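27/01/2018 - Fudley culvert, road closure, crack gauges

Third visit to the Fudley culvert. The road over it is still shut and the sign still says "temporary", in paint that has started to peel. 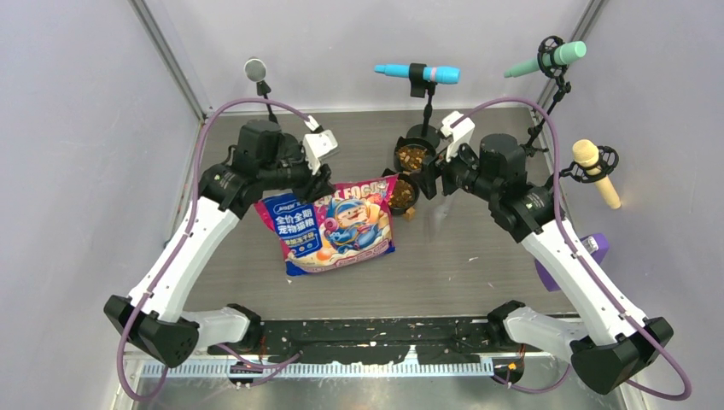
Baldur Hauksdóttir thinks we are reading the gauges too early in the day, and that half of what I call movement is the deck warming up. Read them at the same hour for two weeks, Baldur says, and then we can argue. Fair. I had been going out whenever the van was free.

So, the readings as they stand. Gauge 2 on the north wingwall has not moved since June. Gauge 4, over the middle barrel, has opened a little each visit. Gauge 3 has been stolen. I can't think what anyone wants with a cracked plastic ruler, but I hope they get good numbers out of it.

Traffic is going round by the Tusell track, same as before. It was laid for tractors and is now taking buses. The district's own count, from the tube they strung across it, is 2,855 vehicles in a week, and one of the bends is down to a single lane with a ditch on either side. The man at the tire shop by the junction is very much in favor of the closure.

Estex sent over their repair proposal. 14 pages, of which 11 are about Estex. The useful part: inject the cracks, put a new slab over the middle barrel, weight limit to stay on until the slab has cured. They want 800 bags on site before they start and nowhere in it do they say where the bags will be kept dry. Asked. Was told it would be "handled locally". I believe I am locally.

Cores: Teodoro Lorente took two from the deck, both from the downstream side, as the upstream side is under a parked excavator with no driver and no key. First core came out whole. Second came out as gravel, with one long piece of rebar 80 mm down, rusty all the way round. Drawing says it should be deeper than that. The drawing also shows three barrels where there are two, so I am not leaning on it much.

To do:
- new gauge 3, screwed and glued this time
- fixed reading time, 7 a.m., Baldur to be told he was right (later)
- ask Shi for the old flood levels again
- find whoever has the excavator key
- second core upstream once it moves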